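A Visit to the Brellness Collection Project

Posted in Visits and Trips

I spent most of a day in July with the people at Brellness, who gather examples for a system that is supposed to learn how to pick things up and put them down in ordinary homes. Lucyna Kaczmarczyk set the visit up. She had read my report on the packaging fair and wrote to say that if I wanted to see where the training data comes from, I should come and see it being made.

The office is two rooms over a bicycle shop. There is a long desk, a wall of chargers and a whiteboard with the month's sessions on it. Very little recording happens there. The work goes on in apartments and houses, and the office is where the files come back to be checked.

Dariusz Duda looks after the equipment. The operators hold a gripper in each hand, and each gripper carries its own camera. You squeeze to close the jaws. He let me try it on the desk with a roll of tape and a teaspoon. The tape was easy. The teaspoon took me six tries, and I dropped it twice more trying to pass it from the left hand to the right. Dariusz said most new people grab from straight above, and that the side approach takes a few days to learn.

A recording of one task from beginning to end is called an episode. The project had 3,082 of them on the server the morning I was there, and 1,251 of those had been through review. The rest wait their turn. Bronisława Żak does most of the reviewing along with one part-time student. She watches each episode at double speed and marks where a grasp begins, where it ends, and whether the task got done. Episodes with a drop in them are kept if the operator picks the object up again and finishes. Episodes where a hand gets into the jaws are thrown out. So far 549 have been rejected for one reason or another, most of them in the first weeks, when the instructions were still being rewritten.

I asked why they bother with people's homes when a lab table would be simpler. Lucyna said they started on a lab table. The system trained on those episodes did well in the lab and poorly in her own kitchen. After that they began asking friends and relatives for the use of a living room, and later they put up a notice and started paying by the session. They have now recorded in 41 homes. The operators are told to leave the furniture and curtains alone and work with the light they find.

After lunch we drove out to look at sessions. Parking was bad and we walked the last few blocks carrying the cases. The tasks are written on cards, and the wording is short: "put the items in the box," "take out one item and hand it over," "clear the table." The operator reads the card, says the task number aloud and starts. Small household things are used most, such as pens, toys, cups and paper goods. Lucyna wants more thin and folded objects, which she says are the weakest part of the collection.

Two views through the gripper cameras, both at the same table: 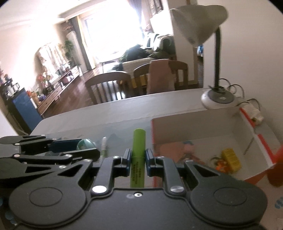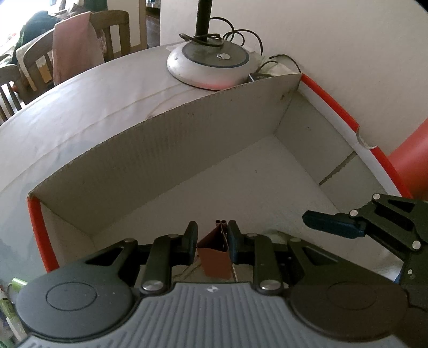 An hour of recording is tiring. The grippers are not heavy, but you hold your elbows out the whole time, and I noticed it in my shoulders the next morning after only a short turn. Operators stop every 20 minutes and do no more than four hours in a day. Grażyna Domański, who makes up the schedule, used to allow six and found that the last two hours produced most of the rejects.

We were back at the office by 5 p.m. and I sat with Bronisława while she went through a batch. It is slow work. She stopped on one episode for several minutes trying to decide if a grasp had started when the pads touched the object or when it left the table. The written rule says when the pads touch, but with soft things the two are hard to tell apart, and she and the student don't always agree. They keep a list of the disagreements and go over it together at the end of the week.

I would have liked to see the trained system run, but the arm was out for repair. Lucyna has offered me another visit in the fall when it is back. Visits are by arrangement only, and you should allow a full day if you want to go out to a session. The stairs up to the office are steep and there is no elevator.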